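December, evening. All day my mind was on the question if a machine can clear a table already. At Jollcombe we still lay out plate, mug and ketchup for it, like for a small child.

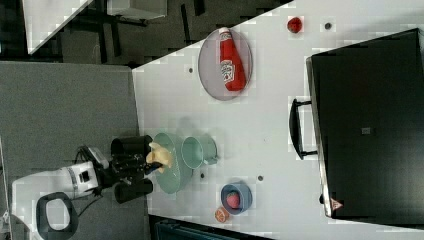
Sosina Mekonnen thinks I ask too much, and that a dishwasher is also a robot, only without an arm.

Maybe. But my dishwasher never had to decide what is food – this one must. 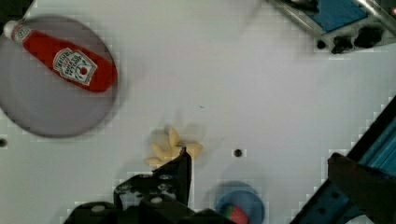

Would I let it into my own kitchen? For the plates I would wait two years more.

I wiped my own table tonight in 47 seconds. The soft things worry me most.

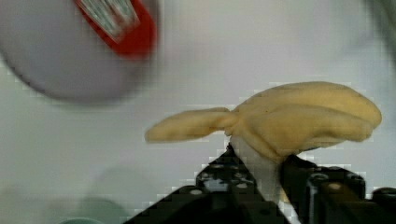
Give it 18 months, Koller wrote back, and you will be bored by it.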